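Student robot club takes on two-arm handover

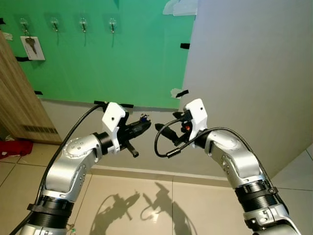 Pushpa Kandpal
Education reporter
4 August 2018

Students at the Bavanach robotics club have moved on to two-arm work this term, with a project that asks one gripper to pass a small item to the other. The practice board is a green panel with a row of hooks along the top and a key on a white card.

Omprakash Thakur, who runs the club, said the group began in March with one arm and simple pick-up tasks. The second was added once members could write their own movement routines.

"Getting the two grippers to meet in the middle took us longer than anything else," he said. "The students worked out the angles on paper first."

The team has logged nearly 900 practice runs and wants to reach 1000 before it enters the Fallo student contest. Teams there have to take a key from a hook, hand it across and hang it on a different one.

Trilok Sengar, a second-year member, wrote most of the code for the left arm. He is now working on the grip.

The club has 4 places open for new members. Applications go to the Bavanach office.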